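Grullano Bench Kit
Two-finger gripper and matching simulator files for small robot arms

Equipment page, Lilton Shared Workshop
Last updated October 25, 2023

Type: electric parallel gripper, two fingers
Weight with standard fingers: 433 g
Full opening: 41 mm
Wrist plate: Pietrzak round pattern, included
Simulator files: Plenport scene, included
Assembly: one evening if your screws are sorted

We started the Grullano in July because the gripper that came with our arm could pick up a box and very little else. Most of what our members want to move around is odd: printed brackets, cast knobs, things with handles, things with no two sides parallel. So this one has soft pads, a slow closing speed you can set yourself, and fingers that come off with one hex key. It is a build you can do on a kitchen table, and it's a really fun one!

The best thing we added is the practice bench. Every kit comes with a simulated setup that runs on an ordinary desktop computer, so you can try your pick-up program before the real arm goes anywhere near your real parts. Ours has saved us a lot of bent fingers already. The starter set has faceted teal shapes in it, and they are a good deal harder to grab than they look.
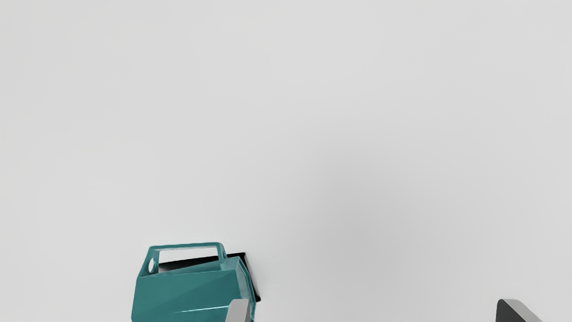 Getting the approach angle right is where most of the time goes. A slanted face wants to push the part away as the fingers close, so the part turns, and then the pads are holding an edge instead of a side. Our starter program comes in slowly, closes partway, waits a moment and then closes the rest. You can change all of those steps in one settings file, and we'd love for you to do that, because we have only tuned it on the shapes we had lying around (and one very stubborn teapot lid).

What's in the box

Gripper body with motor and driver board
One pair of standard fingers with pads
One pair of blank fingers for shaping yourself
Pietrzak wrist plate
11 screws, all the same size
8 spare pads
Cable, hex key, printed build guide
Plenport scene files on a memory stick

You supply the arm, a 24-volt supply and a computer. A small file is handy for cleaning up the blank fingers.

Putting it together

Fit the wrist plate to the arm first, with the arm powered off. It only goes on one way around. Slide the gripper body up to it and start every screw by hand before tightening any of them. Then plug in the cable, leaving a loose loop at the last joint. We pulled ours tight on the first try and the wrist could only turn halfway before it tugged, so do leave the loop.

Run the open and close test with nothing between the fingers. If one finger moves sooner than the other, back off the belt screw a quarter turn and try again. Ours took three tries. The pads come last, and they need to sit overnight before you grip anything heavy.

Working in the simulator

Open the scene called two_tables. You get a near table and a far one, both plain white, and you can drop in your own shapes as long as they are saved as a closed mesh. Start with the arm raised and the gripper open. Move over the part, then down. We also like to run each program from both the wrist view and the room view, since a move that looks perfect up close can have the elbow swinging somewhere silly. 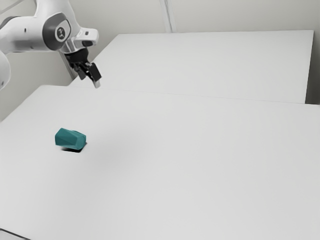 Room view in the simulator, with the gripper open above the back of the near table and a teal block lying on the near table.

If a pick works in the simulator, run it on the real arm at quarter speed with your hand on the stop button. Friction is the part that carries over least well. Shiny prints slide more on our bench than they do on screen, and we set the simulated grip a little weaker than the real one to make up for it.

Good to know

The standard fingers are fine for parts up to about the weight of a full coffee mug. Heavier than that and the belt starts to skip, with a clicking sound you will recognize right away. It does no harm if you stop.

The gripper isn't sealed, so keep it away from coolant and wet sanding.

Drawings for the fingers are in the workshop's shared folder, under Grullano, and members can print a set on either of the printers by the window. If you make a finger shape that works well on something strange, please put it in the same folder with a note about what it picks up. The long-finger version is next on our bench.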